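小隔间书桌怎么摆：大家常问我的几件事

更新于二月。留言里重复的问题越来越多，我干脆攒成一页，想到哪儿写到哪儿，没回答到的继续留言就好！

你的书桌到底是哪种？
就是共享自习室里那种带隔板的小隔间，店名叫Plilo，我租的是7号。灰绿色桌面，后面一块浅色木背板，插座就装在背板上，再往上有一条窄窄的台面。桌子不算大，可是两边有隔板挡着，坐进去特别安心（我在家根本坐不住，沙发离得太近了）。

隔间里能放私人摆件吗？
能，长租的都可以，短租当天要清走。我签的是84天的长租，所以才敢一点一点往里搬。不过搬之前先问清楚你那家的规定，我之前待过的一家叫Nikzad，连水杯都不让过夜。

为什么全是小动物？
喜欢呀！最早只买了一只木马，方方正正的，腿短短的，看着就踏实。后来就收不住了。我买的时候基本只看两点：站得稳，颜色别太吵。灰绿桌面配深灰、浅粉、白色都好看，大红的我试过，写作业老想瞄它，第二天就带回家了。

深色的小马为什么喜欢放在书上？
垫高一点，和旁边的粉色小马就有了高低，不然一排都一样齐，像在排队做操。书要选硬一点、平一点的，封面太滑的不行。临时要翻那本书就先把马挪下来，多花两秒钟，我不嫌烦。
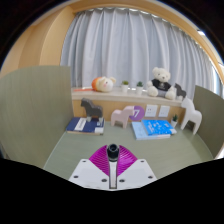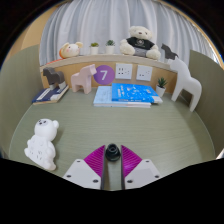

摆件会不会挡插座？
这个我踩过坑。刚开始图好看，把东西全贴着背板放，结果每次充电都得先搬一轮。现在我的习惯是插头前面留一个手掌的空，线从侧面绕过去，高的放两边，矮的往前放一点。要是你的充电头是特别胖的那种，空位再留大些。

写字的地方够吗？
够的。我的办法很土：先把本子摊开，放上笔和水杯，胳膊随便动一动，碰不到的地方才轮到摆件。顺序千万别反过来，先摆玩具再找地方写字，最后一定是胳膊肘扫倒一片。电脑和纸质资料要同时用的话，我会把靠前的小家伙先请到角落里去。

白色的小熊容易脏吗？
白色的都容易显脏，没办法。我用微湿的软布擦，擦完再拿干布过一遍，缝里的灰用旧毛笔扫。木头的我不敢沾太多水，只用干布。酒精湿巾别用，我有一只上过漆的被擦花了，心疼了好久。

多久收拾一次？
大收拾一个月一回，全部拿下来，擦桌面，擦背板，再摆回去。小收拾就是走之前顺手扶正，橡皮屑扫掉，垃圾带走。听起来很勤快，其实加起来没几分钟，边听歌边弄就完事了。

小马和小熊在哪里买的？
问得最多的就是这个，哈哈。我常逛的是两家小店，Vamivura和Hellberg，前一家颜色多，后一家偏素。具体哪只是哪家的我真的记混了，买回来标签当场就剪了。你们可以去翻翻，也可以逛逛旧货摊，常有惊喜。

预算要多少？
我给自己定的上限是一只不超过35块，超过了就放购物车里等一个月，还想要再说。大部分等着等着就不想要了（也有等着等着卖光了的，呜呜）。

放在那里会不会丢？
我目前没丢过。太贵的、有纪念意义的我还是建议放家里，毕竟是公共地方。我在每只底下贴了一小张写着名字的纸，万一掉到隔壁去，人家也知道该还给谁。

能不能出一期桌面布线的教程？
在写了在写了！线我还没理顺，等弄得能见人了就发上来。想看哪种插头的收法，可以先在留言里告诉我。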